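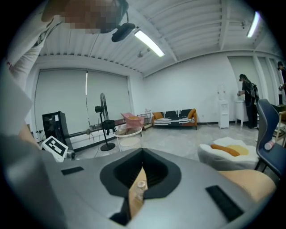
Reducing the hum on a small record shelf setup

I moved my turntable from the back bedroom to the front room in June, and it started to hum. The hum had a pitch close to the mains frequency with a fair amount of buzz on top. It was present with the volume at a normal listening level and the needle up, and it did not change when the motor was switched off. I am writing down what I tried and in what order, mostly so that I have it when I move the thing again.

The equipment is as follows. The turntable is a belt-drive Garrido deck with a moving magnet cartridge and captive leads. It feeds a Guvine phono preamp, a small metal box with an external power supply. The preamp feeds an integrated amplifier that is older than the rest and has a three-prong plug. There is also a network player from Diketti, which is connected to the amplifier's second line input and, through a cable I had forgotten, to the cable TV box.

Starting point

The useful first step is to find out which section the noise enters in. I switched the amplifier input to an unused source and turned the volume up. There was faint hiss and no hum, so the power amplifier and its supply were fine. I then selected the phono input, and the hum came back. With the preamp disconnected from the turntable and shorting plugs in its inputs, the hum dropped but did not go away. That last result is the one I should have paid more attention to. It meant there were two problems, and I spent an evening treating them as one.

The ground wire

The turntable has a thin green wire with a spade connector that goes to a screw on the back of the preamp. Mine was tight. I took it off, cleaned the spade with a pencil eraser, and put it back. No change. I then ran a second wire from the preamp screw to the amplifier chassis, which made the hum louder. Removing it brought the level back to where it was. An extra ground connection making things worse is a strong hint that there is a loop somewhere, and that the new wire has given it a lower resistance path.

I measured the resistance from the tonearm tube to the spade with a cheap meter and got 2 ohms, most of which is the meter leads. The tonearm ground was therefore intact. If you get an open circuit on this test, stop and fix that before doing anything else.

The loop

The amplifier is grounded through its power cord. The cable TV box is grounded through the shield of the coax, which is bonded at the point where it enters the house. These two grounds are connected outside the room by a long run of building wiring, and the network player was joining them inside the room through its audio cable. Small currents flow around that loop, and the voltage they develop along the cable shields is added to the signal. A line-level source will mostly hide it. A phono stage will not, given the amount of gain involved.

I pulled the cable between the network player and the TV box. The buzz stopped at once. A softer, lower hum was left over, the same with and without the player plugged in.

I wanted to keep the TV connection, so I replaced it with an optical cable. Optical has no electrical path between the two boxes and is the cheapest cure where both ends support it. If they do not, an isolation transformer in the audio line works, with some loss in the low bass on the inexpensive ones. Do not remove the ground pin from the amplifier plug. It will often stop the hum, and it also removes the protection against a live chassis.

The remaining hum

The second problem was magnetic pickup. A cartridge is a set of coils with many turns, and it will pick up any alternating field near it. So will the input wiring of a preamp. Grounding has no effect on this, and thin sheet metal has very little.

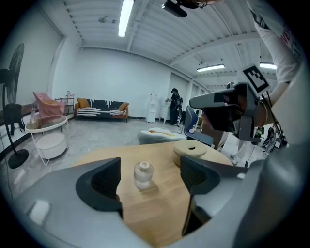

The test is to move things while listening. I lifted the tonearm by hand and swung it slowly across the platter with the stylus guard on. The level was flat until the arm was near the inner grooves and then rose slightly. The deck's own motor is at the back left, and it was off, so it was not the source. The amplifier's transformer was. In the back bedroom the amplifier sat on the floor. In the front room I had put it on the shelf directly below the deck, with the preamp on top of it.

Distance is very effective here, as the field from a transformer falls off quickly. I moved the preamp first, 300 millimeters to the right, and most of what was left disappeared. The preamp's power supply went to the outlet strip on the far side. Then I swapped the shelf positions so that the network player is under the turntable and the amplifier is at the bottom. The amplifier runs cooler there too, with more clearance above the vents.

Turning a preamp on its vertical axis can also help. The pickup depends on the angle between the field and the wiring loop inside the box, and there is often a null. Mine was quietest with the jacks facing the side wall, but the cables would not reach, so I left it facing the rear.

Cables

I bought one set of replacement interconnects during all this, Istunach brand, with a heavier shield than the old pair. They made no difference I could hear or measure. I kept them because the plugs grip better. The length matters more than the brand for a moving magnet cartridge, where the cable capacitance adds to the preamp's input capacitance and shifts the treble response. Keep them short and do not coil the extra next to a power cord. Where signal and power cables have to cross, cross them at a right angle.

Measurements

I recorded the phono output into a laptop running on battery, with the arm lifted and the gain unchanged, before and after each step. A charger would have added another ground connection and spoiled the comparison. The buzz components went into the noise floor after the optical cable was fitted. The fundamental took all 4 changes of position before it got down to a level I could not hear from the chair. At full volume with my ear near the speaker it is still there, under the hiss.

The recordings are in a folder with the file names numbered by step, and the project notes file has reached 2,397 words, most of them about which cable was plugged in where. I have also put tape labels on both ends of every lead. The next job is the left channel, which drops out for a moment when the selector switch is turned past the tuner position and probably needs contact cleaner.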